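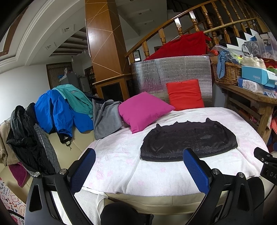 Black quilted garment, folded, on a fleece blanket.

August
By Hendrik Mofokeng

Washing and drying a down-filled jacket at home

The procedure covers jackets with a synthetic shell and down or down-blend fill. It does not cover leather trim, waxed cotton, or anything with a care label that says dry clean only. Read the label first. If it disagrees with this page, follow the label.

Before washing

Empty every pocket, including the inside one. Close all zippers and hook-and-loop tabs, and loosen any drawcords. Look over the seams for places where fill is coming through. A few feathers working out along a stitch line is normal. A split seam has to be sewn before the jacket goes in water, or the baffle will empty into the drum.

Treat the collar and cuffs separately. Body oil builds up there and a normal cycle will not remove it. Put a little down wash on a damp sponge, work it in with light pressure, and leave it for 9 minutes. Do not use a stiff brush on a glossy shell. It leaves dull tracks that do not come out.

Detergent

Use a cleaner sold for down. Regular laundry detergent strips the natural oil from the clusters, and fabric softener coats them. Both reduce loft. We use Sitisik liquid, one capful per jacket. Run an empty rinse beforehand to clear old detergent out of the dispenser drawer.

Washing

Use a front-loading machine, or a top loader with no center agitator. Wash one jacket at a time.

Temperature: 30 C, or cold if the label gives no figure
Cycle: delicate
Spin: lowest setting
Rinse: two full rinses, three if suds are still visible

When the cycle ends the jacket will look flat and ruined. The fill is waterlogged and has collapsed into lumps. Support the full weight from underneath with both hands when lifting it out. Wet down is heavy, and hanging it by the shoulders at this stage can tear the internal baffles. Press water out against the side of the drum. Do not wring. 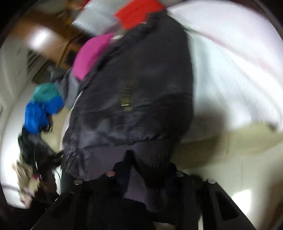
Arkix Outdoor Club -- Gear Care Team

Drying

Drying takes far longer than washing, and most damage happens when it is cut short. Set the tumble dryer to low heat and add three clean tennis balls. Run it for 40 minutes, take the jacket out, and break up the lumps by hand through the fabric. Repeat. Allow 7 rounds for a thick jacket -- a light one will need fewer.

To test for dryness, pinch each baffle between finger and thumb. Any clump that stays together is still damp. Check under the arms and along the hem, where the fabric is doubled. If in doubt, run another round. Damp fill will smell within days.

Ribbed knit sections dry at a different rate from the shell. Pull them back to shape by hand between rounds and do not stretch them.

Storage

Hang the jacket indoors overnight, then store it loose on a wide hanger or folded once in a large cotton bag. Do not keep it in a compression sack. Club jackets go back on the Tipoki rack with the wash date on the tag.

Comments

Trilok Srivastava
Does the 40 minutes apply to a heat pump dryer? Mine runs cooler and I was still finding clumps after the last round.

Hendrik Mofokeng
Same interval, more rounds. Go by the pinch test.

Udness
did mine Sunday, used wool dryer balls in place of tennis balls. worked ok but slow on the collar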